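# 비누가 머무는 자리

욕실 살림 가운데 가장 늦게 고르고 가장 먼저 잊는 물건이 비누 받침이다. 세면대와 수전, 거울과 수건걸이에는 예산이 배정되지만 받침은 대개 이사한 뒤 동네 가게에서 급히 사 온다. 본지 생활문화부는 지난 3월부터 이 작은 물건을 만들고, 팔고, 쓰는 사람들을 차례로 만났다.

생활용품 편집매장 짐빌(Gimville)의 상품 기획을 맡고 있는 타베 얄테스타드(Tove Hjaltested)는 고객 상담 기록을 정리하다가 비누 받침에 관한 문의가 유독 길다는 점에 주목하였다. 수건이나 칫솔꽂이에 대해서는 가격과 색상을 묻는 데 그치는 고객도, 받침에 이르면 집의 물 사정과 가족의 습관까지 적어 보낸다는 것이다. 문의의 대부분은 한 가지로 모인다. 비누가 무른다는 호소이다.

고형 비누는 물을 머금으면 표면부터 풀린다. 바닥이 막힌 접시에 올려 두면 아랫면이 고인 물에 잠기고, 다음 사람이 집어 들 때 미끄러운 층이 손에 묻어 나온다. 향이 좋은 비누를 선물로 받고도 한두 주 만에 액체비누로 돌아가는 가정이 적지 않은 까닭이 여기에 있다. 비누의 품질을 탓하기 쉬우나 받침을 바꾸는 것만으로 사정이 달라지는 경우가 많다.

## 격자와 살, 구멍

물을 빼는 방식은 크게 살을 나란히 세운 것, 구멍을 뚫은 것, 살을 교차시켜 격자를 이룬 것으로 나뉜다. 나란한 살은 닦기 쉬우나 작아진 비누가 사이로 빠지거나 한쪽으로 쏠린다. 구멍을 뚫은 판은 비누를 고르게 받쳐 주지만 구멍이 작으면 비누 찌꺼기에 금세 막힌다. 격자는 두 방식의 중간에 놓인다. 비누가 닿는 면적이 적고 어느 방향으로 놓아도 받쳐 주는 힘이 비슷하다.

제품 디자이너 차름 라타나폰(Chalerm Ratanaporn)은 격자형을 오래 다루어 온 사람이다. 그는 살의 굵기보다 칸의 크기를 먼저 정한다고 설명한다. 칸이 너무 크면 얇아진 비누가 휘면서 끼고, 너무 작으면 물방울이 표면장력으로 칸에 걸려 떨어지지 않는다. 그의 작업실 선반에는 치수를 조금씩 달리한 시험품이 쌓여 있으며, 그중 상당수는 본인의 집 욕실에서 실제로 쓰인 것들이다.

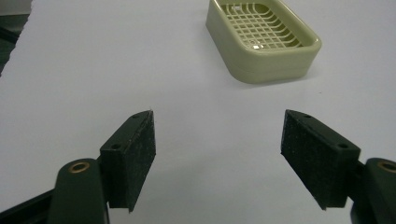
라타나폰은 테두리에 관해서도 분명한 견해를 가지고 있다. 테두리가 낮으면 젖은 손으로 비누를 내려놓을 때 밖으로 미끄러지고, 지나치게 높으면 집어 올릴 때 손가락이 걸린다. 모서리는 둥글게 처리하는 편이 낫다. 각진 모서리에는 찌꺼기가 굳어 솔이 닿지 않기 때문이다. 그는 완성된 형태를 평가할 때 도면을 보지 않고 눈을 감은 채 비누를 놓고 집는 동작을 되풀이한다고 한다.

## 재질을 둘러싼 의견

재질에 대한 선호는 엇갈린다. 도자기는 무게가 있어 밀리지 않고 세면대와 잘 어울리지만, 떨어뜨리면 깨진다. 나무는 보기에 따뜻하나 마를 틈이 없는 욕실에서는 수명이 짧다. 규조토는 물을 빨아들이는 성질로 한동안 큰 인기를 얻었는데, 비누 성분이 스며들면 흡수력이 떨어져 표면을 주기적으로 갈아 주어야 한다. 금속은 가볍고 얇게 만들 수 있는 대신 도금이 벗겨진 자리에서 녹이 번진다.

플라스틱은 오랫동안 임시방편으로 취급되었다. 그러나 위생과 관리의 관점에서 이를 다시 평가하는 목소리도 있다. 공동주택 설비 관리 업체 프로케리어(Prokerier)에서 위생 점검을 담당하는 사나아 엘 셰르비니(Sanaa El Sherbiny)는 공용 세면실에 플라스틱 받침을 권한다. 깨질 염려가 없고, 통째로 들어 미지근한 물에 담가 씻을 수 있다는 점이 이유이다. 그는 재질보다 세척 빈도가 중요하다고 거듭 강조하면서, 한 달을 방치한 고급 도자기보다 매주 헹군 플라스틱이 훨씬 깨끗하다고 말하였다.

색에 관한 의견도 들을 수 있었다. 짐빌의 진열대에서 흰색은 여전히 가장 넓은 자리를 차지하지만, 최근에는 채도를 낮춘 녹색과 회색 계열을 찾는 고객이 늘었다고 한다. 얄테스타드는 흰 세면대 위에 흰 받침을 두면 찌꺼기가 눈에 띄지 않아 오히려 청소 시기를 놓치기 쉽다고 지적하였다. 옅은 녹색은 세면대와 구별되면서도 욕실의 다른 물건과 다투지 않는다.

## 놓는 곳과 씻는 법

받침의 성능은 놓인 자리에 크게 좌우된다. 수전 바로 옆은 손이 가기 쉬운 위치이지만 물이 계속 튄다. 엘 셰르비니는 수전에서 한 뼘 이상 떨어진 안쪽을 추천하며, 샤워 공간에서는 물줄기가 향하는 벽의 반대편을 권한다. 격자 아래로 빠진 물이 받침 밑에 고이지 않는지도 살펴야 한다. 밑이 트인 받침이라면 바닥면이 함께 젖으므로, 받침을 들고 그 자리를 닦는 일까지가 관리에 포함된다.

세척은 복잡하지 않다. 비누를 옮겨 놓고 받침을 미지근한 물에 십여 분 담근 뒤, 낡은 칫솔로 살을 따라 문지르고 교차점은 방향을 바꾸어 한 번 더 문지른다. 석회질이 하얗게 앉은 곳에는 묽은 식초물을 쓰되 금속과 천연석에는 쓰지 않는다. 헹군 다음에는 세워서 말린다. 떨어진 비누 조각은 얇은 망에 모아 손빨래에 쓰면 된다.

가정에서의 경험은 저마다 다르다. 네 식구가 욕실 하나를 함께 쓰는 움피니 아도(Wumpini Addo)의 집에는 받침이 2개 있다. 비누 둘을 번갈아 쓰면 하나가 쓰이는 동안 다른 하나가 마른다. 아도는 이 방법을 쓴 뒤로 비누를 사는 간격이 길어졌다고 전하였다. 아이들이 어느 비누를 쓸 차례인지 곧잘 잊기는 하지만, 두 비누의 향을 달리한 뒤로는 그런 일도 줄었다.

수집가 아토스 헤이노넨(Aatos Heinonen)의 관심은 조금 다른 곳에 있다. 그는 오래된 여관과 학교에서 쓰이던 받침을 모으며, 물건마다 번호를 매겨 서랍에 보관한다. 1558번은 가장자리가 닳은 둥근 받침으로, 살의 가운데가 움푹 꺼져 있다. 그는 이 자국을 지우거나 메우지 않는다. 같은 자리에 비누를 내려놓은 손이 얼마나 많았는지를 알려 주는 유일한 기록이라는 것이 그의 생각이다.

헤이노넨의 수집품 일부는 12월 24일까지 얄트네스(Jaltness) 생활문화관 1층에서 공개된다. 관람료는 2000원이며, 전시실 한쪽에서는 관람객이 여러 형태의 받침에 직접 비누를 올려 볼 수 있다.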